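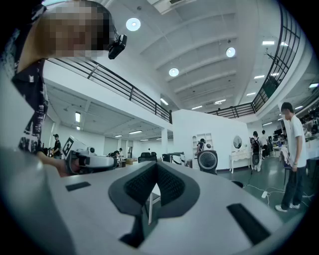 The big hall, looking up at the balcony. February.

Rice table notes, before I forget the lot. I'm writing this at the end of the afternoon with my coat already on, so forgive the spelling.

We've moved the cooking things down to the white table under the mezzanine and I much prefer it there. The old corner was gloomy and you were forever knocking your elbows. Now there's room to stand, the chairs go along one side, and the cooker can sit at the right with its lid up and nobody has to reach over it! The lead does cross the floor to the power strip though, so please step over it, and I'll ask Marlina Setiawan if the Nandwood lot have any of those rubber cable covers left.

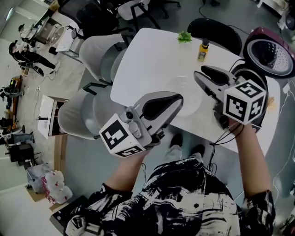
Things to keep on the table from now on: the clear glass dish, the little bottle with the yellow label, a bit of something green. Please don't swap the bottle for a taller one. Marlina tried that with the sauce from Wutdale and it went over twice (and that stuff stains, ask my sleeves). I'd like the greens fresh each morning too – the sprigs look very sorry for themselves by 2 o'clock, and a limp one is a pain to pick up cleanly.

Also the tabletop wants a proper wipe. There's a brown mark on it and I couldn't tell you if it's sauce or tea. Warm water first, then the Opoku spray if that doesn't shift it.

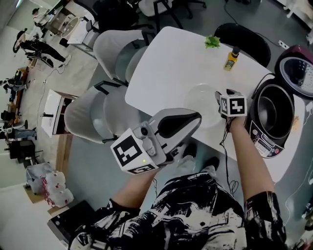 Clear glass on a white table is lovely to look at and a nuisance to find, I've grumbled about this before. I'd quite like to try a coloured bowl, or even just a dark mat underneath. Marlina says there are 32 placemats in the Ultard cupboard upstairs, mostly blue, so I'll fetch a couple down tomorrow and see how we get on.

Still to sort: a lid for the bin, a home for the spare chairs, and whoever has the good rice scoop, can I have it back? I've looked in all 7 drawers. Marlina has the key if you need to get in early.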